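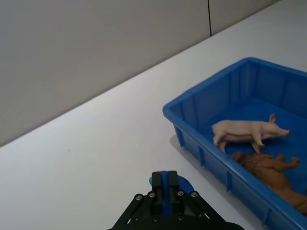 Open Day Floor Check, Lalow Room
Checked by: Yasir Yousafzai, before the 10 a.m. group

Tabletop clear on the gripper side — OK. One tiny dark speck on the white, do give it a wipe when you pass.

Blue bin in place, pig and lion inside — OK. The children always ask for the pig first, bless them!

Gripper bolts snug — OK, all gone over by hand.

Stop button tested — OK, twice, and Jozefína Havlíček tried it too.

Visitor line taped 46 inches back — REDO. One corner is lifting, and with 300 guests expected somebody's shoe will surely find it.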